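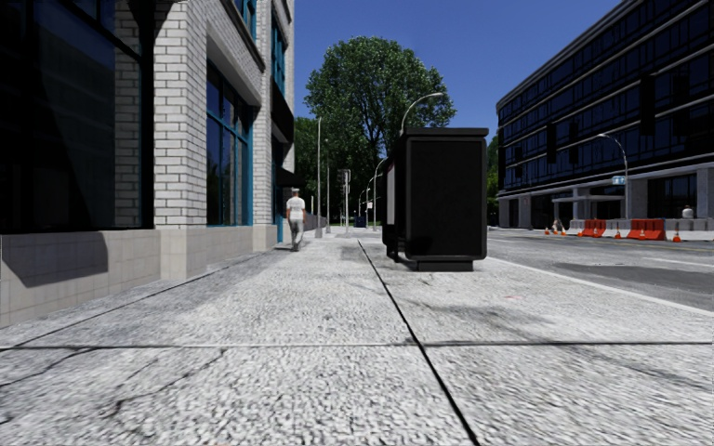 Girkuteo Pauses Wallus Sidewalk Robots After Software Fault, Shares What We Found

BRURKASHOLM, February. Hi, I'm Jinlong Shi, and I run the safety team at Girkuteo. We usually put out a release when we've got something to brag about. This one is about a mistake, and I asked if I could write it myself.

On Sunday, a little after 4 p.m., one of our Wallus delivery robots stopped dead in the middle of a sidewalk in Brurkasholm and wouldn't budge. Then another one did it, a few blocks over. By the time we called everybody in, 9 robots had parked themselves in places where people were trying to walk. One of them was blocking a curb ramp, and a man using a wheelchair had to turn back and cross at the next corner. No one was hurt, but that's a lousy thing to do to someone on a Sunday afternoon, and I've called him to say sorry.

So what happened? The robots had picked up a new version of Lashari, our navigation software, that same morning. Lashari looks at the pavement ahead and decides what's safe to roll over. The new version was supposed to get better at spotting curb drops. It did! But it also started reading dark cracks and stains in old concrete as drop-offs, and when a robot thinks there's a hole on every side, it stays put. Our remote operators could see the stuck robots on their screens, but the "back up and pull over" command went through the same check and got refused too (that second part bothers me more than the first, to be frank).

We'd tested the update before it went out. We ran 472 simulated trips, and every one of them passed. When my team went back through them this week, we found that only 108 had any cracked or stained paving at all, and most of those were in flat, even light. We've now built 335 new simulated trips with jagged cracks, slab joints, patches, dark smudges, bus shelters that squeeze the walkway, poles in awkward spots and people strolling along close to the buildings. The faulty version gets stuck in plenty of them, so at least we can make the problem happen on demand now.

All Wallus robots in Brurkasholm are off the street and back on the older software, and they'll stay parked until three things are done: the new trips all pass, the pull-over command works on its own without asking Lashari's permission, and we've walked the routes with the city's sidewalk access office. I don't have a restart date to give you.

If you had a delivery on the way, it's been refunded. If a robot got in your way and we haven't talked yet, please call the number printed on its lid and ask for the safety team. We'd really like to hear about it, even if you're mad at us!

Media contact: Jinlong Shi, Girkuteo Safety Team, Brurkasholm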